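Culley Charter Vote: Your Questions
Last updated 2026-10-02

What are we voting on?
One question, yes or no: should Culley elect its own mayor? Right now the seven council members pick a mayor from among themselves every two years, and a hired city manager runs the departments. A yes vote would give us a mayor chosen by all city voters for a four-year term, with the power to propose the budget and name department heads. It's the biggest change to city government since the charter was written, and I'm thrilled that so many people are writing in about it!

How did this get on the ballot?
By petition. The charter asks for 1,539 valid signatures from registered voters, and the clerk accepted 2,147. The council then had to put it on the ballot. It had no say over the wording, which comes straight from the petition.

When is the vote?
In April, at a special election. Nothing else will be on the ballot, so if you're used to voting in November, please put this one on your calendar. Polls open at 7 a.m. and close at 8 p.m.

Hasn't Culley tried this before?
Yes! The last attempt lost by 382 votes. That version had no term limits and gave the mayor a veto that only a unanimous council could undo. The new one has a limit of two terms, and five of the seven council members can override a veto.

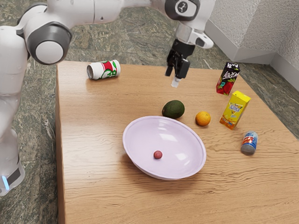
Beryl Crabtree wrote to ask whether five votes is still too high a bar, given how often the council has split four to three. She has a point worth chewing on. Under the new charter, a four-to-three council could pass an ordinance and see it vetoed, and that would be the end of it unless one more member came around. Supporters say that pushes everyone toward broader agreement. Opponents say it hands one person the power of three. Both sides are reading the same section (4.06, on page 11 of the draft), and I really encourage you to look at it yourself. It's half a page and easy to follow.

Does the city manager go away?
No, though the job gets smaller. There would still be a professional administrator handling payroll, contracts and day-to-day operations. The administrator would report to the mayor, and the council would have to confirm the appointment.

What if the mayor resigns or dies in office?
I love this section, and I know that's a strange thing to love. The council president steps in the same day. If more than a year is left in the term, there's a special election within 90 days. If it's a year or less, the council president finishes the term. A mayor can't name a successor, and can't make an appointment to any office after handing in a resignation.

Can the mayor hire relatives?
Section 7 says no: no spouse, parent, child, sibling, niece, nephew or in-law in any paid city position the mayor fills. Unpaid advisory boards are not covered. Malcolm Ashworth raised that gap at the Kisteteck Hall forum, and the petition group said it would support a later amendment. The wording for April can't be changed now.

Will I lose my ward representative?
You won't. The seven wards stay exactly as they are, including the line between Evport and Yeoman that gets everybody so worked up. 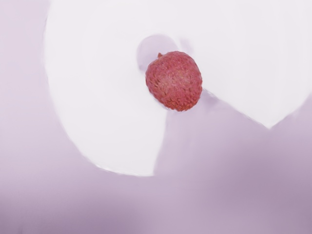 Council terms don't change either. If your member was elected to a four-year term, they serve all of it whichever way the vote goes. The one difference is that the council would choose a president from its own members, and that person would run the meetings in place of the mayor.

When would the first mayoral election be?
The November after the charter vote, with the winner sworn in at the first council meeting in January. Candidates need to have lived in the city for two years. If no one gets more than half the vote, the top two meet in a runoff.

Can I vote by mail?
Yes, and you don't need to give a reason. The clerk handled 813 mail ballots in the last city election and is ready for a lot more this time. Request yours at least 11 days ahead. It has to be back at city hall by the time the polls close; a postmark doesn't count.

I moved here recently. Can I vote?
If you're registered at a Culley address 28 days before the election, you're in. Welcome! If you moved from one ward to another inside the city, update your address and you'll be sent to the right polling place.

Which side are you on?
I'll be voting yes, and I've tried hard to keep that out of the answers above. What I care about most is turnout. If something here looks wrong, write to me with the section number and I'll check it against the draft.

Where can I read the whole thing?
Paper copies of the draft are at the clerk's counter and at both library branches. It runs 34 pages. Start with sections 4 and 7 if you're short on time.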